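# The snack aisle at Harance

Harance is the small supermarket on the ground floor of the Magnusson building in Clumbridge. This page is part of a set on the store, one aisle at a time. The drinks wall and the frozen section have their own pages. Snacks are on low shelves, with price tags in a clear strip along the edge.
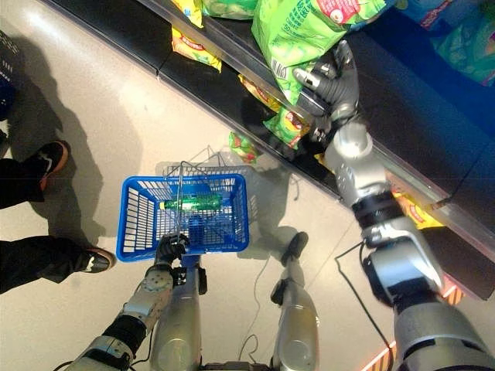 Green bag on the low shelf, blue basket with a bottle in it.

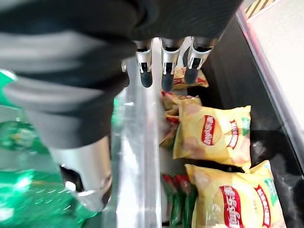

The aisle is short, and most people go down it on the way to the registers. Chips take up the largest share of the space. Crackers and rice snacks come next, then nuts, then a narrow section of dried fruit that was added in December and has stayed.

Bagged snacks are awkward to stock. A case of chips is light but bulky, and the bags slide over each other as soon as the pile gets too high. The store used to stand them upright in rows. They looked good first thing in the morning and fell forward by noon. Laying them flat in compartments with dividers works better, although the bags at the bottom get creased and customers tend to dig for a smoother one.

The shelves came from Fedatport, which supplied most of the fittings when the store opened. They are lower than the ones in the other aisles. The advantage is that you can see across the store from the entrance. The drawback is the bending, and a few regulars have asked for a higher shelf for the items they buy every week. One bay near the registers was raised for this reason and now holds the small bags of nuts.

Baskets are kept in two stacks, one inside the entrance and one at the far end of the snack aisle. The second stack was a late addition. People were coming in for one item, picking up five, and carrying them to the register in their arms – usually dropping one on the way. There are 39 baskets in all. Carts are not used here, as the aisles are too narrow for two to pass.

Prices are changed before opening. Each tag slides out of the strip from one end, so changing a tag in the middle of a long shelf means moving several others. It takes 10 minutes for a full bay if the new tags are already in order.

The next page covers the household shelves, with soap, paper goods and batteries.

Page updated July 2018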